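Trukness Robot Club – Questions We Get a Lot

Do I need to know how to code before I join?

Not one bit! Most of our members start from zero, and we spend the first few weeks in the simulator, where a bad line of code can't hurt anybody's fingers. You'll be nudging the arm around by your very first Thursday.

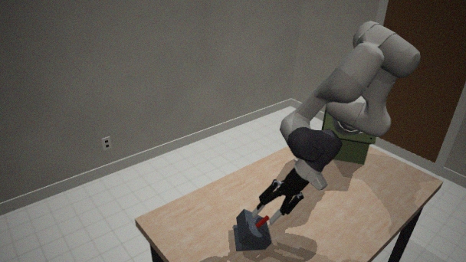

Gripper down at the block, with the red peg between the fingertips.

What is the Punham Challenge?

It's our big project of the year, and we share it with the club over at Kadgate. Teams of 2 write a program that brings the arm to the block, and each team gets 500 practice runs before the judging (last year's winners used every one, bless them).

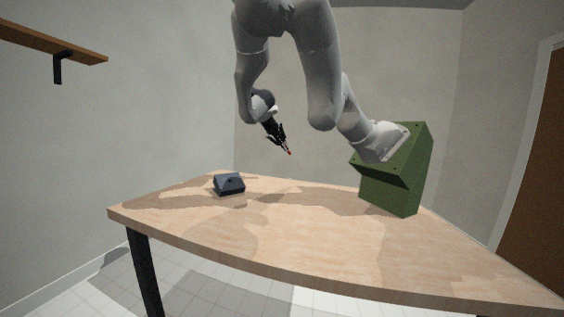 Why does the arm sit on a green block?

Our room file, which we call Pastor, puts the base on a tilted mount. It does take some getting used to – "down" for the arm and "down" for the table are different directions, so please check your angles twice.
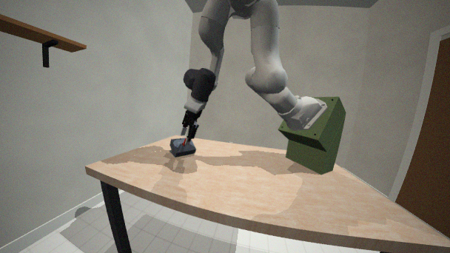
Fingers pointing straight down over the block.

Can I practice at home?

Yes, please do! Any fairly recent laptop will run it. Save your work often, and bring your questions along, even the little ones.

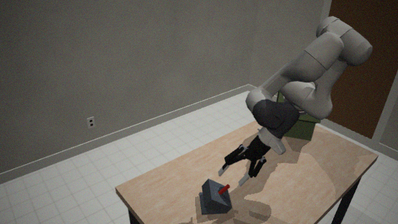

Open gripper, up and to the right of the block.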